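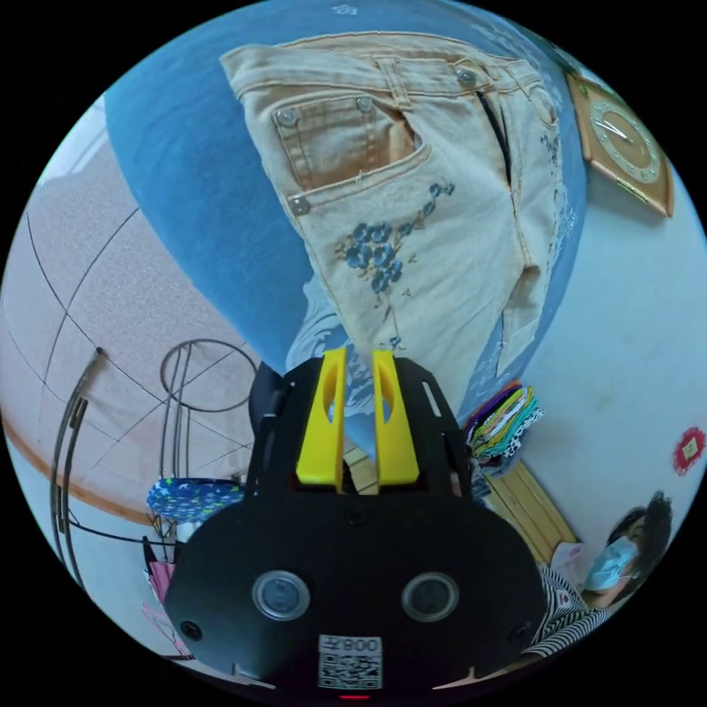 How often should I wipe down and recheck a hand-held gripper when it gets passed between people all day?

At every handover, and again when you put it away. That's the short version, and most of the good practice sheets I've read land in the same place. The longer version is that people remember the wiping and skip the checking, so tie the two together. I do the fingers first, then the lenses with a separate cloth, then a quick open and close to feel for anything sticking. If something feels off, it goes in the "do not use" bin with a note on it, even if you're behind. I had one with a loose finger screw last October that three people had noticed and kept using — the recordings from that whole stretch got thrown out. Write the unit number on the log every single time, too. It takes 2 minutes and it saves a lot of arguing later.

One more thing, because I see it skipped in home setups: agree on the stop rule before you start. Ours is that anyone in the room can say stop, and whoever is holding the tool puts it down first and talks second. No finishing the fold!

Rekha Iyengar

Pretty much what Rekha said, but I'd add laundry-specific stuff. Zippers and rivets are rough on soft finger pads, so we moved denim to the end of the session and look the pads over after it. Our house rule at Restus is new pads every 500 grasps or when you can see a groove, whichever comes first. I don't think 500 is magic, it's just what we picked — we ran one set to 663 once and regretted it. Also get consent in writing from everybody who lives there or might wander through, and not only the person doing the task.

Vero

depends on your gripper. check the manual. we do ours every 8 hours and it's been fine

Kartha

Eight hours is a long time if it's changing hands, Kartha! I'd be okay with that for one person on one unit, maybe. If you're sharing, please go by handover. I can post my checklist if anybody wants it — it's one page and pretty plain.

Rekha Iyengar

Print this page | E-mail this page
Last updated: March 7, 2026
Contact Mosico Community Help | Copyright Mosico | Back to top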